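**Paltthorpe, Tuesday, April 26, 2022**

# Spring electronics classes get going on Dillmont Street

If you have walked down Dillmont Street in the evening lately and wondered why the lights were on so late upstairs over the old shoe store, Jucélia Pacheco would be glad to tell you all about it, and she would probably hand you a pair of wire strippers while she did. Her beginner electronics classes, which ran for years in the basement of the Paltthorpe library annex, have moved into a bigger and much brighter room, and the spring session is now well under way.

The new room has long white tables, good lamps and (this came up with nearly everyone we talked to) windows that open. The annex basement had its charms, and a few of the longtime students still speak of it fondly, but it was dim down there, and a dropped screw was generally gone for good.

"I used to tell people to bring a flashlight to class," Pacheco said, laughing. "A flashlight! For a course about electricity! Up here you can see the printing on the parts, and that alone has made everybody a little braver."

The course runs 12 weeks and starts from the very beginning, with what a circuit is, which end of a battery is which, and how to take the covering off a wire without nicking the metal underneath. After that come connectors, and after connectors comes soldering, and somewhere in the middle everybody gets a board of their own to look over with a magnifying glass. Pacheco asks them to find the places where wires plug in, then to sketch what they see on graph paper before they touch anything. She is firm about the graph paper. She taught middle school science for a good part of her life and you can still hear it, in the nicest way, when somebody reaches for a tool too early.
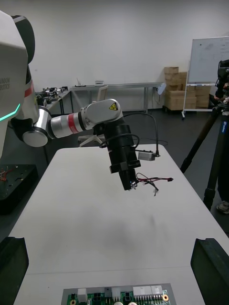
*A green circuit board on the white tabletop, with red and black wires farther back.*

Ademir Bastos signed up in December, back when the move was still only a rumor, and he has now stayed on for a second round. He drives a delivery route in the mornings and got interested after the doorbell at his mother's house quit and he couldn't find anyone willing to come out for such a small job. He fixed it himself in the fifth week of the first course. Then he fixed the neighbor's, and then the neighbor's sister called.

"I was scared of the little boards," Bastos said. "They look so busy, all those pins and sockets, and you think you'll ruin it just by breathing on it. Jucélia makes you sit with one for a whole hour, just looking, and by the end of the hour you can pick out the power side. I went home and showed my mother. She was very patient about it."

He has also become the unofficial keeper of the wire drawer, which used to be a cardboard box with everything in it and is now sorted by color and then by length, with the short leftovers in coffee tins. People do throw the short ones away if you let them, he said, and they are exactly the ones you want for practice.

The move took most of the winter to arrange. The upstairs space had been used for storage by the shoe store's last owners, and there was a good deal of shelving to carry down a narrow set of stairs. Mabuza Hardware, two doors along, lent a hand truck and gave the class a price on outlet strips, and it still keeps a small shelf of solder and heat-shrink tubing by the register for students who run out on a class night. The tables were bought secondhand and scrubbed over a weekend. Pacheco wanted white ones because small dark parts show up so well against them, and she says she would have painted them herself if she'd had to.

Word has gotten around. There were 119 names on the sign-up sheet this spring, far more than the basement ever drew, and the room seats 34. Two sections now meet each week instead of one, and anyone who didn't get a place has been put on the list for fall. Pacheco says she is sorry about the wait and hopes people will come to the open bench evenings in the meantime, where you can bring a lamp or a radio or a toy that has stopped talking and get a second opinion on it.

Students in the current session are working toward a small project they call the Tradau, a tabletop chime that plays a few notes when you press a button. Pacheco drew up the plans herself, and the name comes from a word her grandson used for any sort of music when he was very little. It has a handful of parts and can be finished in three evenings by somebody who doesn't rush, or in five by somebody who does. Finished chimes from earlier classes are scattered all over town by now, including one on the counter at the bakery on Mill Street, which customers are welcome to press (the staff there have asked that it be pressed once per visit, please).

The materials fee is $19 and covers the wire, the solder and the parts for the chime. Irons and hand tools are provided. Students should wear closed shoes, tie back long hair and bring reading glasses if they use them, and Bastos would like it passed along that clean coffee tins with lids are always wanted.

Open bench evenings are free and run from six to nine every Thursday. The entrance is the blue door beside Mabuza Hardware's parking lot, and the stairs are steep, so anyone who would like help carrying something heavy can ring the bell and wait a minute at the bottom. The bell works very well. Bastos put it in.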